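Giren Rule Pack 4
Good practice sheets for tabletop arm work, simulated and real

In stock. Ships as print files plus a laminated set. Replaces the old Brotetti sheets, which we no longer sell (still got them? keep using them, but see the note on clearances below).

What it is. A set of bench rules for people running an arm over a table full of ordinary household stuff. Mugs, bowls, things left lying about. Written by Mabli Parry and Hywel Wynne, who got fed up of every lab having its own version taped to the wall. Covers simulation first, then the real bench, same wording in both so nobody has to learn it twice.

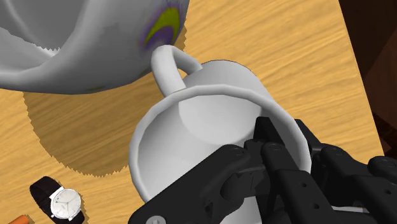

Grasp sheet is the one most people buy the pack for. Short version: decide where the fingers go before you write any motion. Rim, handle or body, and put it in the log. If a run uses a different grasp from the one declared, it is a different run. Don't average them together. Don't tidy the log afterwards either.

What's in the pack
Scene sheet. What is on the table, where, and who signed it off
Grasp sheet, as above
Clearance sheet. Minimum gaps to neighbouring objects, table edge and furniture
Release sheet. When the gripper may open, and over what
Stop sheet. Who can stop a run and how they say so
Log sheet. Blank, copy as many as you need

Six sheets, A4. Laminated set has rounded corners. Wipe-clean pen not included.

Clearances. Changed since Brotetti. The old sheets measured from the gripper only, we now measure from the gripper and whatever it is carrying, whichever sticks out further. Obvious really, but it wasnt written down. If you are moving over from the old set, redo your numbers. Do not just copy them accross.

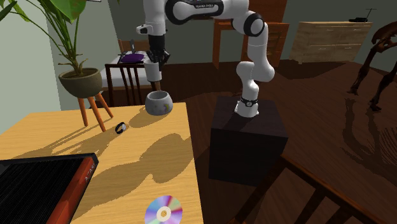 Credit: Branwen Trevor / Flallham

Release rule in full, as we get asked for it a lot: "The gripper shall not open until the carried object is over its declared target and the arm has come to rest. Where the target is another open vessel, the height of release is to be stated before the run." Same for sim. Yes, even though nothing breaks in sim. Habits carry over.

Clutter. Leave it in. A table cleared for the trial tells you very little about a table with things on it. List every item on the scene sheet, including the ones the arm never goes near, and include chairs and plants within reach.
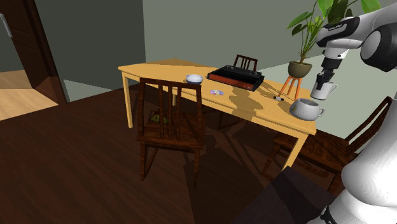 White mug held in the gripper over the right-hand end of the table

Who should sign. One person sets the scene, another checks it. Small team? Swap roles each session, fine by us. Rhydian Mathias has a one page note on this, free with the pack, ask when ordering.

Not included: a risk assessment. You need your own for the real bench and the pack doesn't stand in for it, nor for the arm maker's manual. Read both first.

Licence. One site, five named users. More than that, ask for the Ho licence, same sheets, no cap on users. Schools and colleges get the Ho licence at the single site price.

Updates. Free for owners of pack 4. Next one due in March, mostly the stop sheet.

Orders and questions to Eifion Prydderch at the Flallham office. Please quote the pack number, we have had a few mix ups.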